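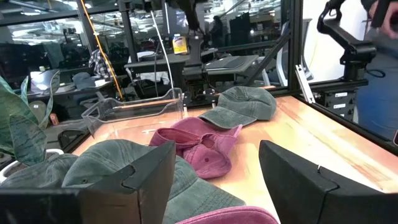 Training compensation in the Furkonau regional league - project report
By Leonie Wendt
July
5 comments | 457 shares

Question for the project: when a youth player leaves a small club, who gets paid, and does the money ever arrive? Supervisor was Edeltraud Baumgart, sports law seminar.

Sources first. League rulebook, old and new version. The arbitration decisions the league puts online, 810 pages in total, read most of them, skimmed the annexes. Two club contracts from SV Hagedorn with the names blacked out.

The rule looks simple. Player signs a first senior contract before turning 23, the new club pays each club that trained him. Rate per season is fixed by category. Hagedorn is in the lowest one, 774 euros a season.

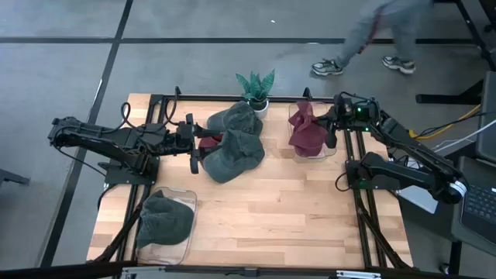 Dark green cap on the wooden tabletop.

Problem is the player passport. Old registrations at Jonden were kept on paper and some seasons are missing, so the club can't prove it trained anybody. In the decisions I read the burden of proof sits with the claiming club every time. Harsh, but the wording of the rule dosen't leave much room.

Second problem - waivers. Clubs sign them away to help a kid get a contract. Is that valid if the club got nothing back? The panels disagree. One says yes, a waiver is a waiver. Another wanted it in writing and signed by
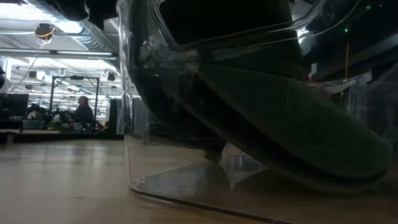 two board members, which is in the club statutes but nowhere in the league rules. I think the second panel got it wrong, Ms. Baumgart doesn't agree with me.

Still missing: the appeal cases and a proper look at the time limits. Footnotes are only half done, will fix it before teh oral presentation.

Last updated: July, 11:40 pm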